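Chapter 5

Fruit After Harvest: Storage, Loss and the Packing Line

Before you start. You'll want chapter 4 (water in plant tissue) fairly fresh. If you skipped it go back and read at least the part on the waxy layer of the skin, we lean on it a lot. Key words for this chapter: respiration, climacteric, ethylene, curing, shrink, cold chain, chilling injury.

5.1 Still alive

A picked fruit is not dead. Students get this wrong every year. Cut from the tree, no more water coming in, no more sugar coming in, but the cells keep going. They take in oxygen, burn sugar, give off carbon dioxide, water and heat. This is respiration and it is the main idea of the whole chapter. Everything else hangs off it.

Warm fruit respires fast. Cold fruit respires slow. A bin of fruit left in the sun behind the Rodmont packing shed at noon is burning through its own reserves, and heating itself up while it does. Same bin, moved to shade at 7 in the morning before the day gets going, a very different story by the time it reaches a store.

So: pick early, shade, cool, ship. Growers in the Zekutari valley worked that way long before anyone had a cold room. Night picking, wet sacks, carts moving before dawn.

5.2 Two kinds of ripening

Climacteric fruit: bananas, apples, pears, peaches, tomatoes, mangoes. These have a burst of respiration as they ripen and a burst of ethylene along with it. You can pick them mature but firm and they will finish off the tree.

Non-climacteric fruit: citrus, grapes, cherries, strawberries. No burst. What you pick is what you get as far as sweetness goes. A sour orange stays a sour orange. The skin may change color in storage but color is not ripeness, keep those two apart in your head.

Ethylene is a gas the fruit makes itself. Tiny amounts do a lot. One overripe apple in a closed box will push the rest along, and will yellow any leafy greens stored near by. Don't mix loads unless you know what each crop gives off and what it can stand.

5.3 Shrink

The trade word for everything lost between field and sale. Water loss is part of it, bruising is part, rot is part. Paperwork too, more than you'd think.

Take a worked case. The Wilczyńska orchard sends 757 crates to the Cuvbridge market in October. At the other end 208 are graded down or dumped. That is 27 percent and a bit. A bad load, but not a rare one for a first season with a new carrier. Where did it go wrong? Could be the field (fruit picked wet), the shed (drops too high between belts), the truck (doors open at every stop), or the market floor. You can't tell from the total. You have to sample at each step, and we'll do that in section 5.6.

Sampling rule for this book: pull 100 fruit per lot, from diferent crates, top and bottom both. Not the 100 that are easiest to reach.

5.4 Handling and packing

Bruises mostly don't show the day they happen. The cells break under the skin, the juice leaks, browning comes later. By then the fruit is three steps down the line and everyone blames the last person to touch it.

Things to watch. Drop height. Fingernails. Sand in the bins. Overfilled crates, where the stack rests on the fruit and not on the wood. Stems left long on one fruit that puncture the next.

Then the package itself. A sealed bag holds moisture in, which cuts shriveling, but it also traps warmth and lets water bead up on the inside, and free water on skin is an invitation to mold.
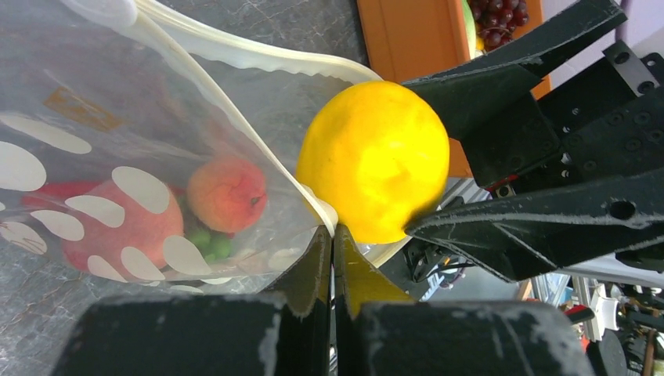
Vent holes are the usual answer. Too few and the bag sweats. Too many and you might as well not have a bag. The right number depends on the crop, the film and how cold the chain realy stays, so tests get run with the actual truck and the actual store, not just on a bench.

Curing is a different thing. Some crops, sweet potatoes and onions for example, are held warm for a while before storage so the skin toughens and small cuts heal over. Don't cure berries. Don't cure peaches.

5.5 Too cold

Cold slows respiration but there is a floor. Tropical fruit gets hurt well above freezing. Pitting, dull patches, flesh that never softens right. This is chilling injury, and often it only shows after the fruit is warmed again. Bananas are the one everybody has seen at home. Freezing injury is separate: ice in the tissue, cells burst, fruit goes glassy and then soft.

Know the low limit for your crop before you set the room. Table at the back of the chapter.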